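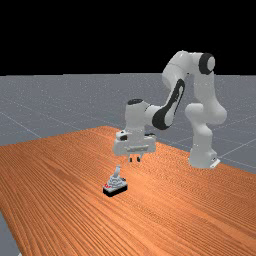
Ticket: Lerimness bear collar stops reporting during denning
Status: Resolved
Opened: 2024-03-25
Product: Lerimness GPS collar, firmware 7, with Dinsa base receiver
Species: American black bear, adult female

Problem as reported
Collar sends no position fixes after the animal enters the den. The Trendia map shows the last fix at the den entrance and then a flat line. VHF beacon can still be heard from the ridge with a handheld antenna. Battery reading at last contact was normal. The project wants to know if the collar has failed or dropped off before anyone plans a den visit.

Initial questions from support
What is the fix interval set to? Is winter mode enabled? Is the VHF pulse at the normal rate or the mortality rate?

Reply from reporter
Fix interval is 330 minutes. Winter mode is on and has been since the collar was fitted in August. Pulse is at the normal rate. The den is a cavity under the root mass of a fallen tree, with snow over the opening. Two other bears in the study area are in open ground nests and both of their collars are reporting.

Analysis
A normal pulse rate means the motion sensor has registered movement within the mortality window. A denning black bear shifts position often enough to reset the timer, so the collar is most likely still on the animal. A dropped collar would have switched to the fast pulse by now.

Loss of GPS under soil, roots and packed snow is expected. The collar will try for a fix, time out, and log an empty record. These records are stored but not transmitted, and Trendia draws a straight line across the gap. The line is a display setting and does not represent data.

Steps taken
1. Confirmed receiver clock matches collar clock. Offset was 11 seconds, within tolerance.
2. Turned off "join gaps" in Trendia under Map, Track options. Flat line removed.
3. Requested status packet over VHF link. First attempt failed. Second attempt, from the slope above the den, succeeded.
4. Status packet shows 25 empty records, no sensor fault, and neck temperature channel active.
5. Changed the fix timeout to the shorter winter value. The long value drains the battery when there is no sky view.

Temperature channel
Reporter asked if the low neck temperature indicates a dead animal. It does not by itself. Black bears lower their body temperature only a few degrees in winter, but the sensor sits on the outside of the collar and reads a mix of fur, bedding and den air. Do not use this channel as a mortality check — use the pulse rate.

Follow-up
Fixes resumed when the bear left the den. The first position was plotted at the den entrance and the next was downslope toward Todumness Creek. Stored empty records downloaded without errors. Collar fit could not be checked remotely and stays on the list for the next capture.

Known issue
Trendia turns "join gaps" back on after an update. Check the setting again before exporting tracks, or home range estimates will include the false line.

Resolution: no hardware fault. Setting changed, ticket closed.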